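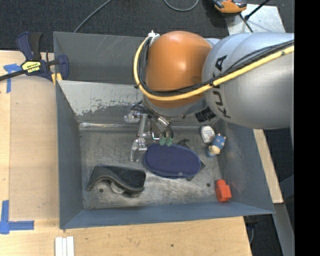 Section 4. Showing the Picking Cell to Visitors

1. Before the doors open, walk all the way around the bin and give the clamp a good firm tug. Tighten it if it moves at all.

2. Put in a nice mix of items, no more than 12, and leave a little space between them (visitors love guessing which one goes first!).

3. Ask everyone to stand behind the floor line, then start the Pluseo program at the slow setting.

Note: Let each group watch for a good 30 minutes if you can spare it.

CAUTION: Never reach into the bin while the arm is powered. Press Stop first, and call Javiera Retamal if anything gets stuck.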